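FOR IMMEDIATE RELEASE
January 10, 2020

Sosov launches the Basin Round, a weekly bathroom clean for people who'd like their evenings back

I started Sosov in a spare bedroom in Incombe with a bucket, a borrowed van and a very optimistic spreadsheet, so you'll forgive me for being a bit giddy about this one. We're adding a new service, it's all about the bathroom basin, and bookings are open now!

We've called it the Basin Round. It's a short weekly visit for the one spot in the house that collects toothpaste, stubble, hair and whatever came off the children's hands.

White ceramic, a chrome drain and a cloth or two: bread and butter for us.
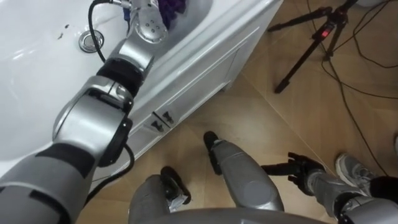
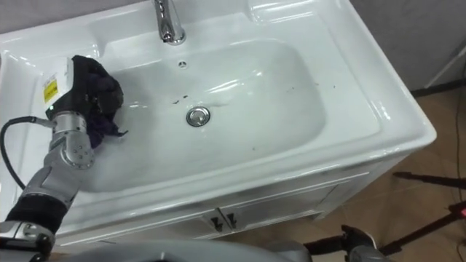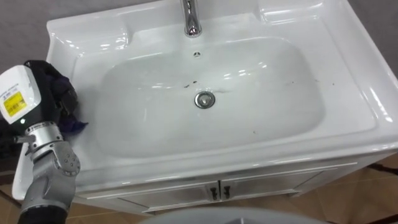
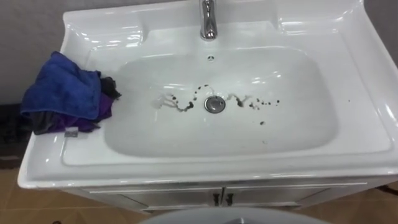
How often should a bathroom basin be cleaned?

Once a week is plenty for most homes, with a quick rinse after shaving or brushing teeth to stop things drying on. If several people share the same basin, go for twice a week. A soft damp cloth and a little mild washing-up liquid will do for glazed ceramic, and please keep scouring pads well away from it.

Back to the news. We tried the Basin Round out last April with 65 households, mostly flats on the Bárány estate, and I read every single feedback card (some of them twice, over toast). The thing people mentioned most was the bit around the drain. You wipe the bowl, it looks lovely, then the light comes on and there's a little scatter of specks you missed. So that's where our cleaners now begin, and they work outwards to the rim, do the tap, and finish with the front of the cabinet and its handles.

We keep separate cloths for separate jobs, too. The one that does the basin doesn't go near the toilet or the floor, and everything gets a hot wash before it goes out again. I'm a terrible bore on the subject of cloths, as my whole team will tell you.

Since the trial we've carried out 879 visits, and 315 homes are now signed up for a regular slot. We've got room for more in Incombe and, from this month, in the streets behind the old Porkuson works, which I've been wanting to reach for ages (it's a swine to park there, but we've found a yard that'll have us).

You don't need to sign up to anything long. Book a single visit, see how you get on, and if you fancy making it weekly just tell whoever turns up. We bring our own cloths and cleaner. All we ask is that you move your toothbrushes and any contact lenses out of the way first, as we'd hate to knock those over.

Customers already on our full house clean get the Basin Round added at a lower rate, and the new price list is on the Sosov website under Bathrooms.

For press enquiries, or to come along on a round and see the team at work, write to the Sosov office at Unit 441, Porkuson Yard, Incombe. There's usually cake.

ENDS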